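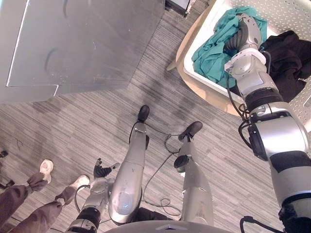

White basket, teal cloth, grey stripy carpet.

2019-05-04

Quick one as I've got to be out of the door by six. Several of you asked how the Ogilvie hunt is going. Slowly. But there's news, sort of.

For anyone new: my mum's grandfather was Evander Ogilvie, a baker in Jernside, and at some point he stopped being a baker in Jernside and turned up 39 miles away in Torgate with a different wife. Family story says fire. Another family story says gambling. My aunt says both, and she wasn't born.

Spent most of the Easter break on the parish index. The whole of Jernside is in there, 1,775 entries for the years I wanted, all typed up by someone who couldn't decide how to spell Ogilvie. Ogilvy, Oglevie, Ogelby. One Ogilvie filed under V, no idea. I read the lot in the end becuase searching was useless. Took four evenings and a packet of ginger nuts.

Got him though. Married in December, to a Margaret, down as "baker and carter". Carter is new. Mum had never heard of any horse.

Search this blog Go

So then I went after the carter bit. The Jernside rate book lists a yard behind the shop, rent paid by E. Ogilvie right up until it isn't. The line just stops. New name the next spring, no note, nothing about a fire. You'd think a fire would get a mention – they wrote down a broken pump handle.

Margaret's burial is the sad part. Two years before the Torgate wedding. So there goes the scandal, he was a widower. Rang Mum to tell her and she went a bit quiet and then said well, your aunt will be disappointed.
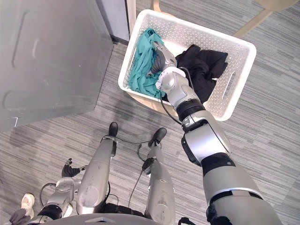

What I still haven't found

The bakery itself. I had a street name and no number, and the street got renamed. Possibly twice. The old map has a square marked "bakeho." right on the fold, where it would be. Could be his, could be anyone's.

Also the horse.

Also when he actually moved. There's a gap with no Evander in it anywhere, and I've tried both towns and the villages along the road between. Might have been lodging with family. Might have been at sea for all I know, though he'd be the first of us who could stand on a boat.

If you have Jernside people in your tree, especially on the carting side, please leave a comment or email. I don't mind how thin it is.
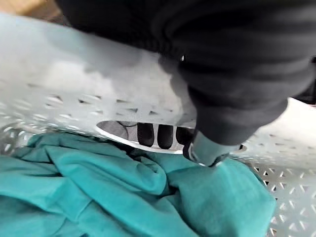
Mum's papers are the next job. She's handed over everything she has, which means receipts, funeral cards, letters from Torgate with the dates torn off, and about 400 photos with nothing on the back. It was all in carrier bags and one of them split on the stairs. I want to get it into something with proper sides before I start sorting, and a white plastic basket full of holes like the one up there would do for the first rough pass, letters at one end and photos at the other. Proper archive boxes later when I've been paid. If anyone knows how to get old sellotape off a letter without taking the ink with it, tell me before I try it myslef.

Torgate library next week if the trains behave. They've got the trade directories on film and I've booked the reader for a whole morning. Looking under B, C, O and, fine, V.

Right, shoes on. Going.

3 comments Share this post 12 shares

This site uses cookies. By carrying on you agree to our use of them. OK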